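Section 6. Wrist camera and grip settings

This section covers the tabletop arm built to the Grunumham plan, with the Fatanton two-finger gripper and the small wrist camera. Finish Section 5 (base clamp and homing) first. If you are working on the shared workshop bench, check the booking sheet, as the arm needs the full width of the table.

6.1 Before you start

You will need:
2.5 mm hex key
Phillips screwdriver
Cable ties, narrow
Masking tape
The settings file from your last homing run

CAUTION: Turn off the arm at the wall before loosening anything on the wrist. The stop button holds the joints but leaves the gripper powered.

6.2 Mounting the camera

1. Fit the camera bracket to the wrist with the lens facing the fingertips. Start all the screws by hand before tightening any of them.
2. Plug the camera cable into the bracket side first, then into the control box.
3. Leave a loop of slack at the wrist. Tie the cable to the arm behind the loop. Do not tie it at the gripper.
4. Turn the wrist by hand from one end of its travel to the other. If the cable pulls tight at either end, cut the tie and give it more slack.
5. Restore power and wait for the arm to finish its self-check.
6. Open the camera page and set the width to 640. Larger sizes work but slow down the preview on older laptops.

NOTE: Both fingertips should show in the preview when the gripper is closed. If only one does, loosen the bracket and turn it slightly. Do not bend the bracket.

6.3 Setting the grip force

The grip force runs from 0 to 2000 in the settings file. These are controller units and have no fixed relation to weight. Always start low.

1. Set grip_force to 300 and save.
2. Jog the arm to a clear part of the table and open the gripper all the way.
3. Hold a soft test object between the fingers by its end or edge. Keep your own fingers above the black tips.
4. Close the gripper from the control page.
5. Let go. If the object slips, open the gripper, raise the value a little, and try again.
6. When it holds, lift and lower the arm 4 times before you write down the value.
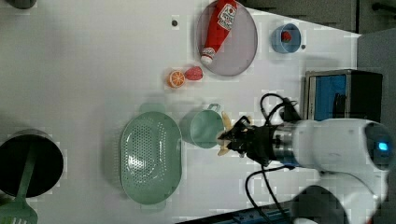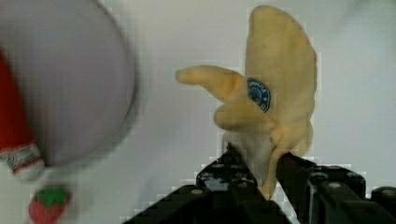 Write the value in the log together with the name of the object, as each one needs its own entry. Values do not carry over from hard objects to soft ones, even when the sizes match. The plush banana held at its narrow lower tip, as in the wrist camera view, should be logged separately from the same toy held across the middle. Put the grip point in the second column. Mairéad Ó Dubhghaill's log sheet, pinned inside the tool cabinet door, has the columns already ruled and can be copied.

CAUTION: Do not go straight to a high value to save time. The finger screws can back out under repeated hard closing, and a stripped insert means replacing the whole finger.

6.4 Checking the camera against the arm

1. Put a small cross of masking tape on the table within easy reach.
2. Jog the closed fingertips down until they are just above the center of the cross.
3. Press Mark on the camera page.
4. Raise the arm, turn the wrist a quarter turn, and come down to the cross again.
5. Press Mark a second time. The page shows the difference between the two marks.
6. If the difference is in the red band, check the bracket screws and repeat from step 2. If it stays red, go back to homing in Section 5.

NOTE: Builds made before August used the Hilden bracket, which sits lower. Choose "low mount" on the camera page for these or the check will fail every time.

6.5 Common problems

Preview freezes when the wrist turns: the cable is too tight or the plug is not seated. Power off and redo steps 2 to 4 of 6.2.

Gripper closes but reports open: the finger position has been lost. Open it fully, wait for the click, and run Find Fingers.

Object turns in the grip as it lifts: move the grip point closer to the heavy end before raising the force.

Camera page asks for a password: the Domínguez control board resets its login after an update. The new one is printed on the underside of the board.

Go on to Section 7 when the grip log has at least one soft and one hard object in it.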